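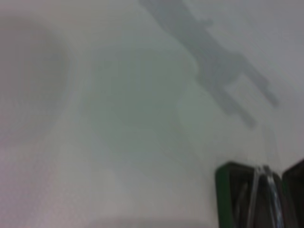

Gray shadow on a pale surface.

Projects > Livestock Behavior > Kamik > Progress Reports

Search this site Enter keyword Go

Kamik Project: Progress Report to the Rocha Fund
Inheritance of mothering behavior in dairy goats
31 July 2026

Purpose of the grant

The Rocha Fund is supporting Kamik to find out how much of a doe's behavior toward her newborn kids is passed down through her family, and how much depends on her age, health and housing. Farmers have long kept notes on which does clean and feed their kids right away and which ones walk off. Those notes are rarely used when choosing breeding stock. Milk yield and udder shape usually decide the matter.

The study covers 240 does in two herds. One is the research herd at Saslow, where pedigrees have been kept in good order for many generations. The other is a commercial herd at Drodska, which is larger, more mixed in its breeding and managed with less labor per animal. We wanted both because a result that only holds in a research barn would be of little use to the people who might apply it.

Work completed in this period

Kidding at both sites is finished and the behavior scoring is complete. Staff watched each doe from the birth of the first kid until all the kids had nursed or been helped to nurse. They recorded how soon the doe began licking, whether she stood still for the kids, whether she butted or moved away, and whether she called to them. Observers used the same printed sheet at both farms.

The sheet was changed once, early in the season. The first version asked the observer to rate the doe's "interest" in her kids. We found that observers at Saslow and Drodska meant different things by this. The item was replaced with a plain yes or no on whether the doe turned toward a kid when it called. Records made on the old sheet have been kept, but the interest rating will be left out of the analysis.

Blood samples were taken from all does at the routine health check, so no animal had to be handled an extra time for the study. The samples have been sent for genotyping. Results for the Saslow herd are back and have passed the quality checks. The Drodska results are still with the laboratory.

The pedigree files from both farms have been merged into one database. This took longer than planned. Drodska had changed its ear tag system in the past and had reused some old tag numbers for new animals, so a doe could appear to be her own grandmother. We went back to the paper herd books to sort these out. In 11 cases the sire could not be settled from the books, and those does are listed with an unknown sire until the genotypes come in. The genotypes should settle most of them.

Early findings

These come from the Saslow herd only and should be treated as preliminary.

Does that were quick to lick their kids in this season were usually the ones recorded as quick in earlier seasons. The trait seems steady enough within an animal to be worth measuring. Daughters also tended to resemble their mothers. That alone does not show the behavior is inherited, as many of the daughters were raised by the same mothers and may have picked up something from them. Some kids at Saslow are reared by hand, which gives us a useful comparison group. So far the hand-reared daughters also resemble their birth mothers, though less closely.

First-time mothers scored lower than experienced does on almost every item. We expected this and will account for it in the model. Butting was uncommon and was mostly aimed at a second or third kid while the doe was still busy with the first.

We have not found a link between mothering scores and milk yield at Saslow. If this holds up at Drodska, it would mean farmers could select for better mothering without giving up milk. We would rather not make that claim outside this report until the second herd has been analyzed.

Problems and changes to the plan

Night cover at Drodska was thin during the busiest part of kidding. Some does gave birth between checks and have only a partial record. Their nursing and standing scores can be used, but the time to first licking is missing. We estimate that around 2 percent of all records are affected. The analysis plan already allowed for missing values and does not need to change.

The planned repeat scoring, in which a second observer scores the same birth, was done at Saslow but only in part at Drodska. Agreement between observers at Saslow was good for licking and standing and weaker for calling. Calling is hard to score in a full barn, where it is often not clear which doe is making the noise. We may drop it.

The farm survey, which asks other goat keepers what they record at kidding and whether they use it, has been moved back. The questions are written. We held it so it would not reach people during their own kidding season, when few would have answered.

Animal welfare

No doe or kid was left without help for the sake of the study. Staff stepped in under the normal rules of each farm, and the time and reason were noted on the sheet. There were no adverse events tied to blood sampling.

Spending

Spending is slightly under budget. Travel cost less than planned, as Drodska staff were able to do most of the scoring themselves after training. Genotyping is on budget, with the last invoice still to come. We ask the Fund to let us move the unspent travel money to staff time for checking the merged pedigree. No increase in the total grant is requested.

Next steps

Genotype results for Drodska will be checked and added to the database as soon as they arrive. The heritability estimates for both herds will then be run together and separately. The farm survey will go out in the fall. A short guide to scoring mothering behavior, based on the revised sheet, will be tested with the Saslow barn staff first and then shared with goat keepers who take part in the survey.

The next report is due in December. It will include the combined estimates and a decision on whether to keep the calling item.

Related items
Kamik: summary of the study plan
Kidding observation sheet, revised version
Keeping pedigree records after a tag change
Saslow herd: health and breeding notes
Rocha Fund reporting guidelines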